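Feb 20, 2018

So we had a bit of a scare at the Pirimdale workshop! The left finger on one of our hand-held grippers stopped closing all the way, and it took us far too long to notice – up to 50 recordings had to be tossed. I was pretty grumpy, I'll admit.

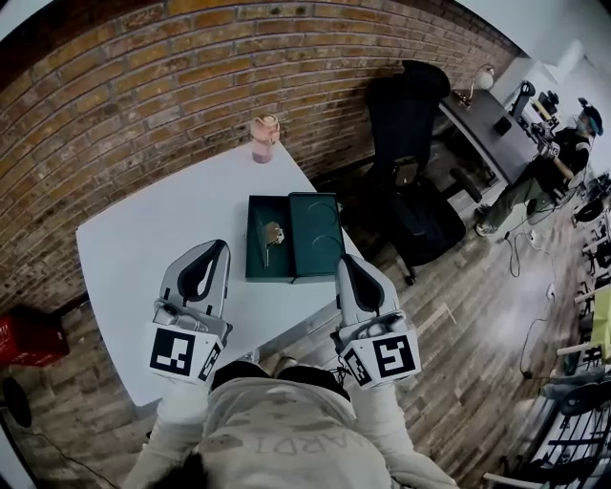 Box work with the two grippers at Pirimdale.

The culprit was a loose screw in the trigger (the same one that gave us trouble in December, ugh). Wellberg is mailing us 2 new triggers, and until they get here we're checking the grip before every single run. The other 1,408 recordings look fine so far, and I'm still going through the last batch tonight.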